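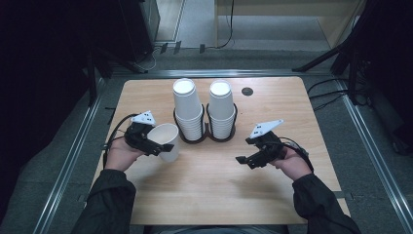

Two stacks of paper cups on a wooden tabletop.

The Soft Ball Problem

How a small paddle league went looking for a consistent bounce, and what it changed along the way

By the second set of any October evening match at Turnville, the ball has become a different ball. Players who grew up with the sport know this without thinking about it. They stand half a step closer, swing a little longer, and stop trying to hit through the court. The punctured ball, which starts the night with a low and predictable bounce, comes off the concrete later and lower as the temperature drops, and the serve that skidded at six o'clock sits up in a different place at eight.

For most of the league's life this was treated as weather. The Rorkness League, which runs four clubs along the same stretch of road, wrote one line on the subject in its rule book: the ball shall be punctured before play to the satisfaction of both teams. The line did not say how large the hole should be, how many holes were allowed, or when a ball should be replaced. Matches were settled by argument at the net, and the arguments were short because everybody wanted to get on court.

That changed when the league grew. Teams from Majimbun, the most inland of the clubs and the one with the driest courts, began to travel regularly to Turnville, which is damp and sits close to sea level. The two clubs prepared balls in different ways. Majimbun used a hypodermic needle and a single hole. Turnville used an awl, also a single hole, but much wider. Each club thought the other's ball was wrong, and each was right by its own standards.

What the puncture does

A standard pressurized ball holds air above atmospheric pressure. When it strikes the ground, the air inside compresses and the rubber shell deforms, and both return energy to the bounce. Puncturing the ball releases the excess pressure. The rubber is then responsible for most of the rebound, with a small contribution from whatever air cannot escape through the hole during the few milliseconds of contact.

Hole size matters for this reason. A needle hole lets the pressure equalize over a minute or two of sitting on the bench, but it is too small to pass much air during a single impact. The trapped air still acts as a spring. An awl hole passes more air on each hit, so the ball feels deader on hard strokes than on soft ones. A player dinking at the net would struggle to tell the two apart. A player hitting an overhead would notice at once.
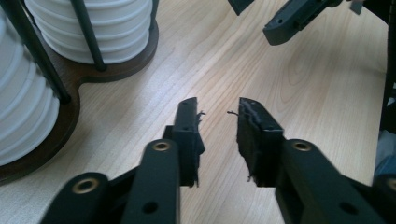
Temperature acts mainly on the rubber. Cold rubber is stiffer and loses more energy as it bends and recovers. A pressurized ball suffers from this too, along with a drop in internal pressure, but the punctured ball has little air spring to fall back on. The shell is doing the work, and when the shell gets cold the bounce goes with it.

Felt is the third variable. Concrete wears it quickly. As the nap thins, the ball moves faster through the air and takes less spin from the paddle face, and these changes partly hide the loss of bounce. Players describe an old ball as both dead and quick, which sounds like a contradiction and is a fair account of what is going on.

The drop test

The league's first step was to adopt a drop test. The method was borrowed from ordinary tennis practice and scaled down. A ball is released from a fixed height beside a marked post, over the court it will be played on, and the top of the rebound is read against a band painted on the post. If the bottom of the ball clears the lower edge of the band and the top stays under the upper edge, the ball is legal.

The posts were made at Lernora, the fourth and smallest of the clubs, where there was a workshop with a decent saw. They are square, free-standing and heavy at the base, so that wind does not rock them. The release is a simple cup with a hinged floor. Early versions were dropped by hand, and results varied with whoever was doing the dropping. A ball that leaves the fingers with even slight backspin will rebound toward the holder and read low.

Reading the rebound is the weak part. The ball spends very little time at the top of its bounce, and an eye placed above the band will read differently from an eye placed below it. The league's instruction is to kneel so that the eye is level with the middle of the band, and to take the middle reading of three drops. In practice most captains take one drop and kneel only if it looks close.

Over its first season the league logged 556 tests. The log is kept on paper at each club and copied into a spreadsheet at the end of the month. It records the club, the time of day, the air temperature, the age of the ball in sets and the result. It does not record the brand, an omission that was noticed too late to fix for that season.

Results by club

The sheets from Majimbun and Turnville do not look alike. At Majimbun, new balls with needle holes tended to fail high in the afternoon and pass after a set of play. At Turnville, new balls with awl holes passed in the afternoon and began to fail low once the lights came on. Lernora, which shares Turnville's climate but used a needle, fell between the two.

The obvious reading is that hole size and temperature both matter and that they can be traded against each other. A smaller hole in cold weather and a larger one in warm weather would keep more balls inside the band. The league considered writing this into the rules and decided against it, on the grounds that a rule with a thermometer in it would not survive its first close tiebreak.

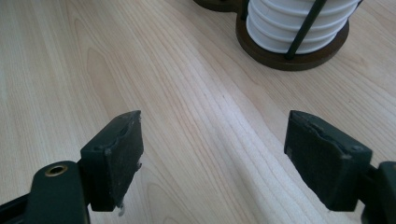
One hole, one tool

The rule that was adopted is plainer. All clubs now use the same gauge of needle, fitted in a wooden handle with a stop so that it cannot go in too far. One hole is made, away from the seam. The ball is squeezed several times and left on the bench for at least five minutes before the drop test. If it fails high it may be squeezed and tested again. If it fails low it goes in the practice basket.

The seam matters more than players expected. A hole made at the seam can open as the glue line flexes, and a ball that passed at the start of a set may be well below the band by the end of it. Away from the seam, the rubber closes around the hole when the ball is at rest, and the size stays stable for the useful life of the ball.

Replacement is set by sets played: new balls after every 2 sets in league matches, at the captains' request. Either captain may also call for a drop test at a change of ends, but only once per match. This second clause was added to prevent testing as a way to rest tired legs. It has worked fairly well, although the one permitted test is now nearly always called late in the deciding set.

The cost of consistency

Under the old system a can of balls could last a pair of doubles teams most of a month. Under the new one the four clubs together went through more than 2,000 balls in a season, including practice. Bulk buying brought the unit price down, but the total bill still rose, and match fees went up with it.

Storage turned out to be worth attention. Balls that have been punctured and then left in a hot car come back slightly soft and stay that way. Balls kept in an unheated shed play low for the first few games until repeated impact warms the rubber. Turnville now keeps its match balls indoors and brings them out at warm-up. No special equipment is needed for this, and it did more for the club's evening results than any change in the hole.

There is also the matter of the surface. The drop test is carried out on the court in use, so a slow, gritty court will fail a ball that a smooth one would pass. Lernora's end court was resurfaced last spring with a heavier sand mix, and for several weeks new balls there failed low at noon in warm weather. The club's answer was to play on it and wait. By midsummer the sharp top of the coating had worn down and the readings came back into the band.

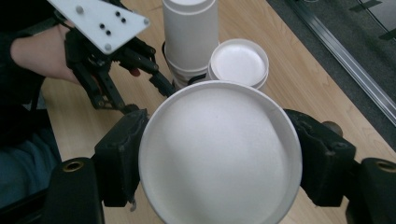 A white foam plate on the wooden table.

How the play has changed

The effect on matches is smaller than either side of the argument predicted. Points are slightly longer at Turnville and slightly shorter at Majimbun, to judge by the score sheets, where finishing times have moved toward each other. The lob has come back a little in evening play. With a ball that still rises off the court after eight o'clock, a deep lob has to be respected, and net pairs have given up some of the ground they used to hold.

The one underhand serve allowed per point is affected most. A server at Turnville used to rely on the ball dying in the back corner after dark. That serve is still available, but it now needs slice to stay down, and slice costs accuracy. Double pairs who built their service games on placement have adapted quickly. Those who relied on the cold have had a harder season.

Paddle choice has shifted as well. With a livelier ball late in the evening there is less reason to carry a stiff, head-heavy paddle for power, and several of the stronger teams have gone back to softer faces for control at the net.

For the coming season the league will add ball brand to the log and extend the test to junior matches, which have so far used whatever was left in the basket. The painted band on the posts will stay where it is. A proposal to narrow it was put to the four clubs and held over until there is a second year of readings to set beside the first.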